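Finish and fit on shape sorter pieces
Metcombe Workshop Boards > Small Parts > Sorters and Puzzles

Volodymyr Kushnir
Posts: 1352
Posted 9/19/03

I'm rebuilding the piece set for a red sorter block and want opinions on two points before I do the rest. First is the finish. The brown bar has a matte topcoat over Bakhtiari primer, 14 hours between coats, shop humidity at 41 percent. Edges are eased slightly at the end, no real chamfer. Second is the long edges. I left them alone so the profile still reads clearly against the hole. A heavier roundover goes in more easily but a small kid can't feel which face is which. 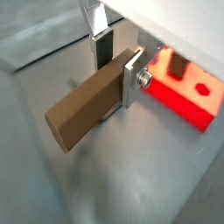 Mercedes Henao
Posts: 731

Matte is right. Gloss sticks to gloss in a close-fitting hole, particularly when the block itself is shiny. I would ease the ends a good deal more, though. A square end catches on the rim when the piece goes in tilted, and then the coating chips at the corner first. Did you measure before or after the topcoat?

Volodymyr Kushnir

After. I test the fit bare and again when cured. If the second test drags I sand the piece and leave the hole alone, because a hole you open up can't be closed again. Bar laid flat, holder within reach:

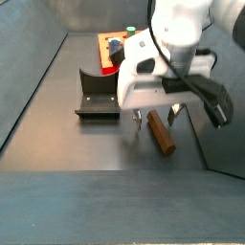

Brown bar on the gray floor, with the black holder.

Gheorghița Cozma

Disagree on leaving the hole alone. Over the winter humidity drops and everything loosens. By summer the pieces bind. I cut the holes generous and accept some rattle. I had a Resmont set cut tight and it was unusable by the following March.

Volodymyr Kushnir

That depends on the material. Solid wood moves across the grain and hardly at all along it, so a long piece going in endwise only needs the allowance in its section. Too much clearance and the wrong shape starts going through, at which point it's a box with holes in it.

Traian Nedelcu

What do you use the black holder for? I've been looking for a way to stage round parts so they don't roll.

Volodymyr Kushnir

Staging, same as you. It has a flat base plate and a tall back plate with a concave curve. There are two small screws in the base plate, so check that the heads don't stand proud where a finished piece will touch them. I keep it right beside the sorter so nothing gets carried across the bench. 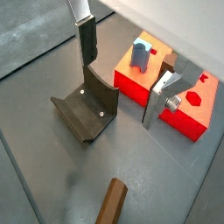 Marwan Yammine: I'd line the curve with felt. Bare plastic or metal will burnish a matte coat wherever the piece sits, and it shows first on dark colors. Brovov sells an adhesive kind that peels off clean.

Volodymyr Kushnir

Felt sheds into soft paint. I'd consider thin cork. As for the rest of the set, I stand pieces on top of the block between tests. The green cylinder goes on its end, and the dark one with the house profile stands near it. Blue rectangular piece is up there too.
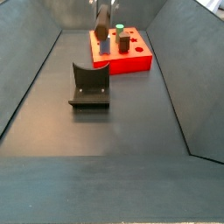
Next test is the cylinder in the round hole. I expect it to be the easy one, with no rotation to get right. The star hole is what worries me. Inside corners collect paint, and sanding them evenly is slow work.

Mercedes Henao

Mask the inside corners of the star piece and put them through with primer only. Nobody will see it.

Gheorghița Cozma

Or cut it generous.

Volodymyr Kushnir

Will try the masking. Still not opening the holes.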